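# The Dumel tray set: plates, trays and the table they live on

I've been selling these trays out of the shop in Cirkamgate for long enough now that I ought to have written a proper page for them, and Sheila Marsden (who does my accounts and has bought four) told me so again last month. So I've sat down with a pot of tea and I'm going to tell you what you get, what I like, what I don't like, and how to look after the lot.

The Dumel set is two rectangular trays and three round plates. One tray is teal, a really cheerful turquoise sort of teal, and the other is black. The plates are two white and one yellow. You can buy the trays without the plates if you've got plates coming out of your ears already, and most people do, but I think the yellow one is the star of the whole thing and I'd be sad to see you go without it.

## The trays

Both have a raised edge all the way round, and that's the bit that matters if you carry your tea from one room to another. I do, every night. I've gone up a flight of stairs with soup on the teal one and nothing went over the side, though I wouldn't put that in writing as a guarantee – well, I suppose I just have.

The teal tray is plastic with rounded corners, so there's nothing sharp to catch your hip on when it's poking off the worktop. It's light as well. My mum has trouble with her wrists and she can lift it with a plate on and not think twice. The surface has a bit of a shine to it, and you'll see the light bounce off it if you've got a bright bulb over your table. I like that. If you prefer everything matt you might not!

The black one I use for the grown-up end of the table: bread, a jug, the salt. It's darker and quieter and it doesn't show coffee rings half as much. Crumbs, though. Crumbs show up on it like stars, so give it a wipe before anybody comes round.

I keep the two side by side down the middle of the table, and because the sides are straight they sit up against each other nicely.
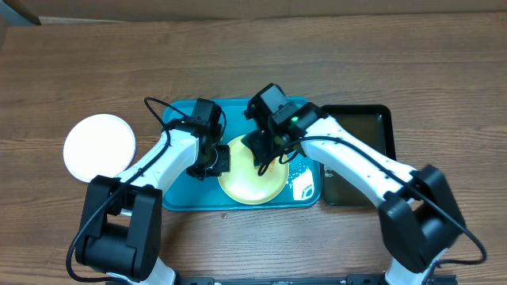

*The yellow plate on the teal tray, with the black tray alongside and a white plate over to the left.*

## The plates

Plain, round, no pattern, no fuss. The white ones have a slight gloss and go with whatever you already own. The yellow is paler and creamier in the middle, then a shade deeper round the rim, and it looks smashing against the teal. Egg on toast on that plate makes a grey morning a lot better.

I get asked all the time whether the plates fit in the tray. One does, with heaps of room left for a mug and cutlery. Three do as well, if you put two up at the top and the third one lower down between them, and then you can clear a small table in one go. I wouldn't set off on a long walk with all three and glasses on top, mind. Rostislav Oravec, who has the café two doors down from me, carries them like that all day, but he's been doing it for years and I've seen what happens when I try.

He took 8 of the teal trays off me in May, and then came back for the black. They've had a hard life in there and the teal is as bright as when I unpacked it. There's one with a chewed corner, and he won't tell me how.

## Cleaning up after tea

Right, the washing up. I'm a great believer in doing the first wipe at the table, with the plates still in the tray. Any drips land in the tray and you've only got the one thing to carry to the sink. Tomatoey and orangey sauces are the ones to get on top of quickly – they dry on in streaks and little blobs, and you'll be there for ages with your thumbnail if you leave them till morning.

My way of doing it, for what it's worth:

- Scrape whatever's left into the bin or the dog.
- Wipe the mucky plate first, working from the edge inwards.
- Check the rims of the clean-looking ones, where little specks like to hide.
- Take the lot over to the sink, tray and all, and wash it in warm soapy water.
- Dry the trays with a tea towel if your water is hard, or you'll get spots.

White plates can go a bit cloudy if all you do is smear the grease about, so don't skip the soap. A soft cloth or an ordinary sponge is plenty. Please don't go at the teal tray with wire wool. Somebody did, and brought it back to me, and we had a long chat over the counter.
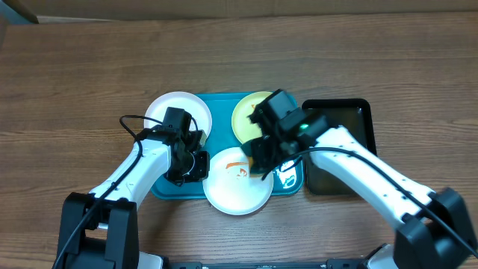
*All three plates in the teal tray, the lower white one with orange food residue on it.*

## Bits you might want to know

**Will it mark my table?** I've had mine on bare wood all this time without a scratch, but I lift it and don't drag it. If you've got a soft pine top, or something you've just oiled, pop a cloth underneath.

**Can I put a hot pan on the tray?** No. It's plastic, so use a trivet. Warm plates are fine.

**Can I have just the yellow plates?** You can, and I'll be jealous. They come in singly from the supplier so I don't mind splitting them up.

**Do you do other colours?** Not at the moment. There was talk of a red tray and I was quite excited about it, then it went very quiet.

**How does it compare with the Tóth tray?** I stock both. The Tóth has cut-out handles and a deeper edge, so it's better in the garden or for anyone who wants a good grip. It's heavier though, and it takes up more of the cupboard. For indoors I go for the Dumel every time.

## Buying one

The full set is £40. That's both trays and the three plates, wrapped up in more paper than you'll know what to do with. The teal tray by itself is £17, and the black is the same price. Ask me about loose plates, because it depends what's on the shelf.

If you're ordering by phone or popping a note through the door, the stock number is 264 and that'll get you the whole set. I deliver in Cirkamgate myself, on foot if it's dry, and I run over to Worbridge when I've got enough parcels to make the petrol worth it. Anywhere further goes by post.

You're also very welcome to come in and pick one up off the shelf and see how it feels with a plate on. The shop's open till half past five, and I'm generally at the back with the kettle on, so give me a shout.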